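Power strip (individually switched)

An individually switched power strip is a portable block of mains sockets in which each outlet, or each group of outlets, has its own switch. It differs from the plain strip, where all sockets are live whenever the plug is in the wall, and from the master-switched strip, where one rocker at the end controls the whole block. In British use the whole item, with its flexible cord, is also called an extension lead or a trailing socket.

Construction

The casing is a two-part moulding, normally white or black, closed by screws from the underside. Two or three metal bars run the length of the interior and carry the live, neutral and, where fitted, earth connections. Each switch interrupts the live bar at its own outlet; better types interrupt the neutral as well. Switches are either rockers, which show their state by their tilt, or push buttons, which latch in and release on a second press.

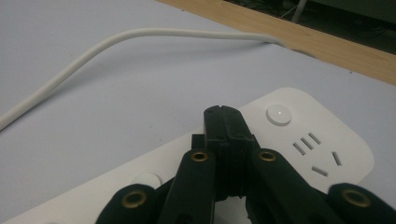
White power strip with round push buttons and a slotted outlet.

Outlets with flat slots are common on strips made for more than one plug pattern. Parallel slots take flat two-blade plugs, and angled slots take plugs whose blades are set obliquely. The Hetetti pattern strip, sold in lengths of up to 3,000 mm including cord, uses push buttons throughout. The Tromix strip has rockers and a fixed spacing of 15 mm between neighbouring outlet faces, which is too narrow for most plug-in adaptors.

Rating

The maximum load is marked on the underside and applies to the strip as a whole. Switching off one outlet does not raise the limit for the others. Heaters, kettles and irons are normally connected directly to a wall socket. One strip should not be plugged into another.

Placement on desks and worktops

A strip used on a table is laid flat with its cord leading to the rear edge. The surface should be dry, level and clear of papers or cloth. Raised wooden edging at the back of a table can lift the cord and tip a light strip forward. The Fircombe bench has a notch 17 mm deep in its rear rail for this purpose, and the Stergiou clamp holds the casing to tops up to 14 mm thick.

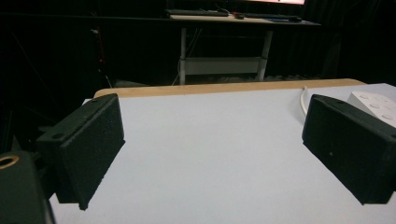 Can a strip be left plugged in with all its switches off?
It can, provided the casing and cord are undamaged, but the bars inside remain live up to each switch. The plug should be taken out of the wall before the strip is cleaned or moved.

Cleaning

Casings are wiped with a dry or barely damp cloth. Dust in the slots is removed with a soft brush while the strip is unplugged. Solvents dull matte plastic and may cause push buttons to stick.

See also: extension reel; socket adaptor; surge protector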